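Unit 4: Water Supply and Drainage in Small Houses
Course notes, Poonam Gautam

Read these notes before the April workshop. Bring a pencil, a scale ruler and your floor plan from Unit 3. If your plan does not show where the water main enters the house, add it before class.

Supply and drainage

Every fixture needs water brought in and waste carried out. Supply pipes are narrow and under pressure, so they can go up, down and around corners with little trouble. Drain pipes are wider and depend on gravity. When the two compete for space in a wall or floor, the drain gets its route first and the supply is fitted around it.

A horizontal drain has to slope toward the outlet. We use a slope of 1/4 inch per foot for all drawings in this course. Over a run of 15 feet the pipe drops 3 3/4 inches, and that drop has to fit inside the floor structure. Many first plans fail at this point. The student puts a bathroom at the far end of the house from the stack and then finds that the joists are not deep enough.

Traps

A trap is the bend of pipe under a fixture that holds water. The water blocks sewer gas from coming back into the room. A trap can lose its seal in two common ways. It can dry out when the fixture is not used for a long time, or it can be siphoned when a large flow of water pulls the seal down the drain. Floor drains in basements usually have the first problem. The second is a venting problem – see the next section.

Placing the basin

In a small bathroom the basin often goes near a corner. This leaves the middle of the floor open and lets the drain go into a wall. Check the distance from the center of the basin to the side wall, because elbows need room. A pedestal basin gives no storage and hides only part of the piping, so the rough-in heights have to be correct the first time.

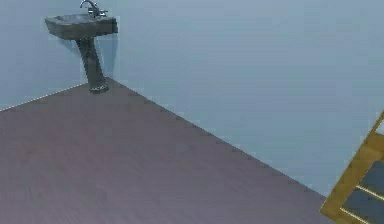 Ashok Vishwakarma asks whether the corner rule still holds when the stack is on the opposite side of the room, and says that in the Flirkamon house he would sooner move the basin than cut across the joists. He is right about that house. The joists there run the wrong way for the drain, and every one of them would have to be drilled. If your joists run parallel to the drain, the pipe can sit between them and the corner position is fine.

Vents

A vent lets air into the drain system so that flowing water does not pull the traps empty. Each trap must be protected by a vent. The vent connects downstream of the trap and rises to open air, usually through the roof. Slow drains and gurgling sounds can both point to a blocked vent – most often leaves or a bird's nest.

For the Flirkamon plan, show the following in dashed lines:
main stack vent
branch vent for the kitchen sink
branch vent for the upstairs basin

Homework

1. Draw the drain layout for your own plan and mark the drop at each end of every horizontal run.
2. Find the longest run and state whether it fits in your floor depth.
3. Read the chapter on venting and write one paragraph on siphoning.

The drawing counts for 70 points out of 100. The written parts make up the rest. Drawings without a scale will be handed back unmarked.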